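Hatunach Residents' Forum > School and Family > Supply Lists
Print this thread | E-mail this thread

Topic: Revised backpack policy at Dulik Middle School

Sorau_Parent
Posted 24 Aug 2024

The school has issued its revised policy on student bags. Beginning in December, students in all grades may carry one backpack between classes, provided that it weighs no more than 19 percent of the student's body weight when full. Rolling bags will no longer be permitted in the stairwells. I would welcome the views of other families before the comment period closes.

eastgate2

The weight limit is set too high. Our pediatrician advised us to stay well below that figure, and a smaller child will still be carrying two hardcover textbooks, a binder and a lunch. I have submitted a written comment asking that the limit be lowered and that a second set of textbooks be kept in each classroom.

Palumbo_Line_Rider

I must respectfully disagree with the previous poster. A limit of any kind will be difficult to enforce. The district has 1,456 students in the middle grades, and the policy does not state who will weigh the bags or when. The school should restore access to lockers between second and third period, as was the practice before the renovation.

h_quarry

Could someone confirm whether color is restricted under the new rules? The Sorau campus requires a plain dark bag. Our household would prefer to buy once and not again in the winter.

Sorau_Parent

There is no color restriction at Dulik. The policy refers only to weight, wheels and "offensive markings." A plain black bag would meet the rules at both campuses.
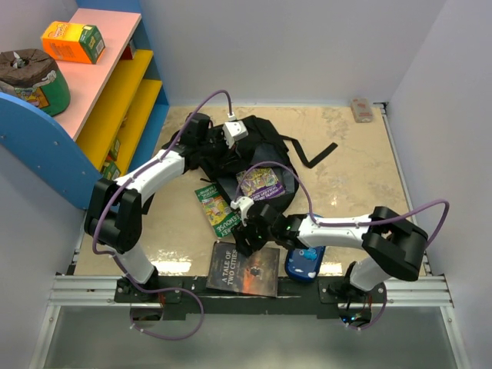
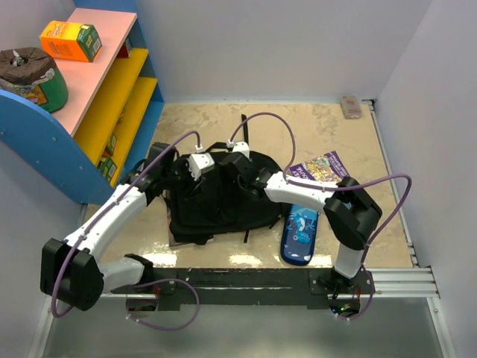 A black backpack, seen in both pictures.

h_quarry

Thank you. That answers my question.

eastgate2

With regard to lockers -- the renovation removed the lower row on the second floor, and those that remain are assigned by grade. Restoring access between periods would help the older students only. Duplicate textbooks would serve every grade.

Palumbo_Line_Rider

Duplicate textbooks were proposed two years ago and were not funded. I see no indication that the position has changed. Lockers are already in the building. I would also note that the ban on rolling bags makes no mention of students with a medical need, and this should be corrected before the policy takes effect.

eastgate2

On the matter of medical need we are in agreement. I will amend my comment accordingly. I continue to regard the weight limit as the more urgent concern.

Sorau_Parent

Comments may be left in writing at the front office of either campus. Please include the student's grade level. Unsigned comments will not be entered in the record.

Contact the moderators | Copyright Hatunach Residents' Forum | Back to top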